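Trerwood Automation Help > Teleoperation and Teaching > Hands and grippers

Two-handed pick of thin plastic covers: demos look fine, trained policy misses the edge

Posted by mivoddale_bench
Tags: teleoperation, multi-finger hands, demonstrations, bimanual
Status: open

We have a two-arm upper body with multi-fingered hands, driven by remote control with gloves and wrist trackers. The task is parts handling. Black plastic covers lie on a yellow table, and the robot has to pick one up, turn it over if needed, and hand it to the other side. The operator sees only the head camera view in a headset.

We recorded 70 good demonstrations in August. Good means the part was picked and placed without a drop and without the operator calling a restart. Replay of the recorded joint commands on a part put back in the same spot works most of the time. The trained policy does not. It moves the hand to the part, starts closing, and the thumb lands on top of the cover instead of under the rim. It then closes on air or pushes the part away.

Things already checked:

Camera calibration was redone. No change.
Glove calibration is done at the start of each session, open hand and fist only.
Control loop and recording both run off the same clock.
Arms return to a raised start pose with fingers up before each demo. 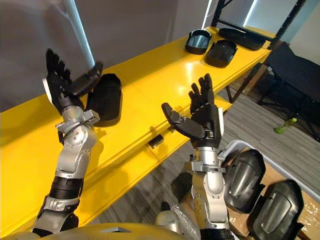 The miss is always in the same direction, a little high and a little toward the robot. It is worse with the left hand. With the open tray-shaped part it fails less, I assume because the wall is taller and a bad thumb position still catches something. With the flat cover it fails nearly every time.

What I want to know is whether this is a data quantity problem or a data quality problem. The operator can do another batch, but I would like to avoid collecting the same mistake again. I also want to know if it makes sense to guide the arms by hand for the last part of the approach. The arms support a free-drive mode. The hands do not.

boateng_r
Accepted by poster
Reputation: 11

Quality, most likely. Look at what the operator does with the thumb before you record anything else.

With gloves and a headset, the operator has no sense of touch. People deal with this by putting the thumb down on the table or the part, seeing it stop, and sliding it until it drops over the rim. In the recording, the commanded thumb position goes below the table surface and the measured one does not. If you train on measured positions as the action, the policy learns to go to the place where the thumb stopped. It never learns the push that made the slide work. That gives you a thumb that sits high, as you describe.

To check it, plot commanded and measured thumb angle for one demo on the same axis. If they separate during the grasp and come back together after the lift, that is the cause. Train on the commanded values. Keep the measured values as input.

Second item. An open hand and a fist do not calibrate a thumb. Add a pinch pose against each finger, and one pose with the thumb held straight out to the side. Most glove software lets you add poses. If yours does not, apply an offset in your own mapping step. Do left and right separately. The left and right gloves drift differently, and this alone could explain why your left hand is worse.

Third item, the start pose. If the fingers begin up in front of the head camera every time, the hands cover part of the table in the first part of each demo. The policy picks a target before it has a clear view. Have the operator drop the hands to the sides of the work area, wait 2 seconds, and then approach. Record the wait. It looks like wasted data but it gives the model clear views of the parts.

On free-drive, I would not mix it in for this. Your own hands and arms end up in the head camera view and they will not be there at run time. You would also have no finger motion to go with the arm motion. Free-drive is useful for finding a good wrist angle. Write that angle down, show it to the operator, and then record by remote control as usual.

For the new batch, vary the part position on purpose. Mark a grid on paper, move the part one cell per demo, and change its rotation each time. Operators left alone will put the part where it is easy to reach.

mivoddale_bench
Comment on the above

Plotted it. Commanded and measured thumb come apart right at contact on nearly every left-hand demo, and on fewer of the right-hand ones. We were training on measured. Retraining on commanded from the same recordings now. Will add the pinch poses before the next session.

boateng_r
Comment

Limit the thumb current before you run it. A policy that has learned to push will push when it is in the wrong place too.

palletjack
Reputation: 3

You need more data. 70 is low for hands with that many joints. We did a bin task on a two-finger gripper and it only got good after we had several hundred. Also try a wrist camera. We use the Indevley mount, it bolts on between the arm and the gripper, not sure if it fits a hand.

mivoddale_bench
Comment on the above

Wrist camera is on the list, but the bracket between hand and forearm leaves little room and the hand cable runs there. Would need a new plate.

lowtorque
Reputation: 70

Agree with the accepted answer on commanded values. Some additions from doing similar work with molded covers.

Glossy or dark plastic gives the operator poor depth cues in a headset. Black on yellow is good for the outline and bad for the rim, since the inside and the top edge come out the same shade. A lamp placed low and to one side puts a highlight along the rim. If you have a window behind the table, block it or keep the shade in one position for the whole data set. Our policy worked in the morning and failed after 3 in the afternoon, and it was the window.

Do not throw away the failed demos. Cut them at the moment of the miss, keep the part where the operator backs off and tries again, and label those as recoveries. Restarting after every bad grasp gives you a data set in which a miss never happens, and then the policy has no idea what to do after one. In your case it would have seen a thumb on top of the cover many times, followed by the correction.

Consider having the operator pick the flat cover differently. A thin part lying flush on a table is hard for any hand. Slide it with the fingertips until one side hangs over the table edge, then take it with the thumb below and the fingers on top. It takes longer per demo, but the motion is tolerant of small errors, and the policy will have small errors whatever you do. Write the method down so that all operators use the same one. Two methods mixed in one set gave us a policy that started the first and finished the second.

Check glove lag as well. Wave one finger, record the glove and the joint, and compare the two curves. If the delay is long enough to see, operators slow down near contact and your demos get long flat sections where nothing moves. Trim these or the policy will stall there. Leave the deliberate wait at the start alone.

mivoddale_bench
Comment on the above

We had been deleting the failed ones, but the raw logs are still on the recorder. Will go through them. The edge method is worth a try for the flat cover.

mivoddale_bench
Update

Commanded-value training is done, same recordings, no new data. Tray part is now reliable with either hand. Right hand gets the rounded cover most of the time. Left hand still sits slightly high, less than before, and I expect the glove poses to account for the rest. Flat cover still fails. Next batch will use the edge method and the grid. Leaving this open until that is recorded.

Related threads
Thumb mapping for gloves with fewer sensors than the hand has joints
Should the operator's pauses be trimmed before training
Free-drive on one arm while the other is under remote control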